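Cesthorpe gripper comparison, fixed-camera set

Recordings from a side-by-side trial of two parallel grippers, the Billberg and the Hartley, on mug handling tasks. Same arm, same controller, one fixed camera. Maintained by Mervyn Wragg. Released 17 Oct 2019.

Contents
60 episodes per gripper, stored in folders of 5. Joint states and gripper width are logged with the video. Finger force is logged for the Hartley only. 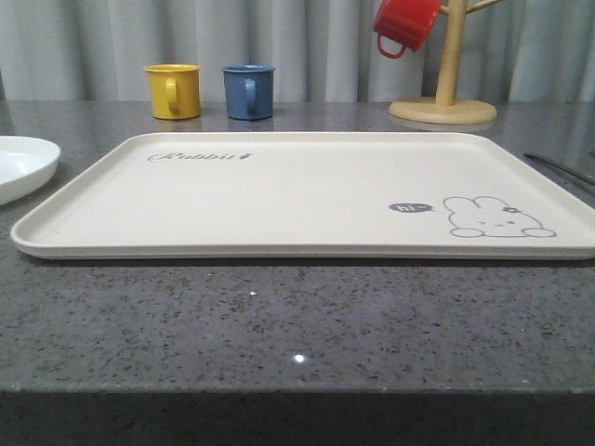 Grasp labels were assigned by Virgilio Tiongson from the video and checked against gripper width. A grasp counts as held if width stays constant for 2 seconds after lift. Handle grasps and rim grasps are labeled separately. The red mug hangs on the mug tree by its handle and has its own task ID; the yellow and blue mugs share one. Depth is not provided. Glare on the polished countertop left holes in the depth map, and filling them shifted the tray edge.

Known issues
Episode 16 of the Billberg set has no width log. Exposure was not locked before April, so early files vary in brightness.

Loading
Use the Grulismont reader, version 2 or later. Older versions drop the last frame.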